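From: Verna Nguyen-Tran
To: Wisov handling list
Date: December 22, 2018
Subject: Re: how many goes at each lid?

Dear all, and Gilles in particular,

Sorry to be slow with this one. I had half a reply written before the heating went off in our building, and then it sat in my drafts looking reproachful while I wore my coat indoors.

Gilles Hoarau wrote:
> We have 200 recordings of opening the organizer box and 200 of closing it,
> all made by Yannick in the same chair with the box in the same spot. The
> model opens it nicely when the box sits square and makes a mess of it
> when it doesn't. Thibault says we should simply record more of the same.
> I am not so sure. How did you decide when to stop at Rirkden? And did
> you throw away the clumsy ones?

I'm with you on this, Gilles, though I do see why Thibault wants a bigger pile (it's so much easier to keep going than to change the set-up!). When we closed our first round in July we had 2,184 recordings across all the tasks, and I was terribly proud of that until Valentin Millet sat down and sorted them by where the box had been placed. Nearly all of them had it straight on, a hand's width from the middle. We had been very thorough about one small patch of table.

So we changed the habit and left the target alone. Before each go, whoever is recording turns the box a little, or slides it nearer, or starts with the lid half up. We swap people too. Valentin goes for the latches from the side and I come down on them from above, and the model seems happier for having seen both. Yannick may be glad of a rest in any case – those grippers get heavy on the wrists after a morning.

As for the clumsy ones, please don't bin them straight away. I went through a batch and found 59 where the fingers slipped off the rim and the person simply had another try. We kept those, and I think they have been worth more to us than the tidy ones. What we do drop is anything where the markers were hidden for a long stretch, as the hand path is then mostly guesswork, and anything where somebody stopped to chat halfway through with the grippers in mid-air. I'm afraid that was usually me.

One more thing, and then I'll let you get on. Do write down the starting position as you go, even if it's only "turned left, lid shut". We didn't, and I spent a good part of the autumn watching old recordings to work it out. Agudelo has a little form for it that I can pass on if you'd like. It still says Gestach at the top, but the boxes are the right ones.

Give my love to everyone at your end, and do tell me how the turned boxes go.

Warmly,
Verna
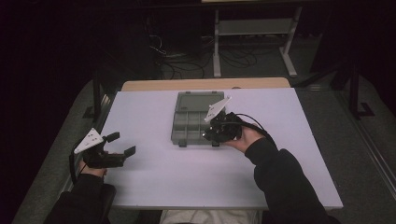
Should a recording be kept if the person fumbles and then tries again?
Usually it should, as long as the markers stayed in view, because the model can learn from it how to recover after a slip.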